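**Compte rendu de la réunion de suivi, projet Arkham**
22 mai 2024

Présents : Ye-rin Ko (animation), In-ho Ha, Vija Lepik, Heike Kuhlmann
Excusé : Prys Samuel, qui nous a tout de même envoyé ses remarques par écrit, merci à lui
Rédaction : Vija Lepik

**1. L'arrêt intempestif du bras**

Ye-rin ouvre la séance en remerciant tout le monde d'avoir bousculé son agenda, et propose que l'on prenne le temps de bien comprendre avant de chercher des remèdes. In-ho raconte donc l'incident par le menu : pendant une série de prises sur le plan de travail de la cuisine, la pince s'est refermée trop tôt, à quelques centimètres au-dessus de l'objet, puis le bras a continué sa descente, doigts fermés, jusqu'à toucher la surface. L'arrêt de protection s'est déclenché, mais tard au goût de tous. Personne n'a été blessé et le plan de travail n'a rien, ce dont on se réjouit !

Le journal donne le code 1580 (perte de consigne de la pince). Heike l'a retrouvé 11 fois dans les relevés depuis décembre, presque toujours sans conséquence, et regrette gentiment que l'on se soit habitué à l'acquitter sans rien noter. Tout le monde en convient, la rédactrice la première. 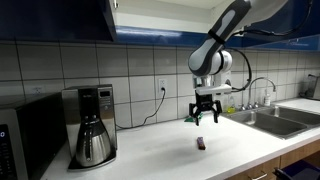 *Bras au-dessus du plan de travail, pince ouverte, côté évier.*

La discussion s'attarde ensuite (un peu longuement, il faut bien le dire, mais c'était utile) sur la boucle de câble qui part de l'articulation et redescend vers le poignet. Heike soupçonne un faux contact quand le poignet tourne loin, et elle aimerait que l'on essaie un passage plus court. In-ho penche plutôt pour le contrôleur Kineck, dont la dernière mise à jour a modifié les délais de réponse. Dans son message, Prys rappelle que les deux causes peuvent très bien se cumuler, et il demande que l'on ne touche pas au câble et au logiciel le même jour.

**2. La proximité de l'évier**

Vija s'inquiète de voir travailler le bras si près du robinet. Après échange, on convient de réduire la zone autorisée de ce côté-là, quitte à perdre quelques positions de prise. Heike signale que l'atelier Siliņa peut nous prêter un capteur d'effort pendant une quinzaine de jours ; proposition acceptée avec enthousiasme.

**3. Décisions**

- Vitesse de descente limitée à 5 cm/s jusqu'à nouvel ordre (In-ho).
- Contrôle du câble et de ses connecteurs, puis appel à Brasteck pour une pièce de rechange (Heike).
- Tout code 1580 est inscrit au cahier, même s'il disparaît tout seul (tous).
- Reprise après 9 cycles à vide sans défaut, en présence de deux personnes (Ye-rin et In-ho).

La date de la prochaine réunion sera fixée dès que Brasteck aura répondu.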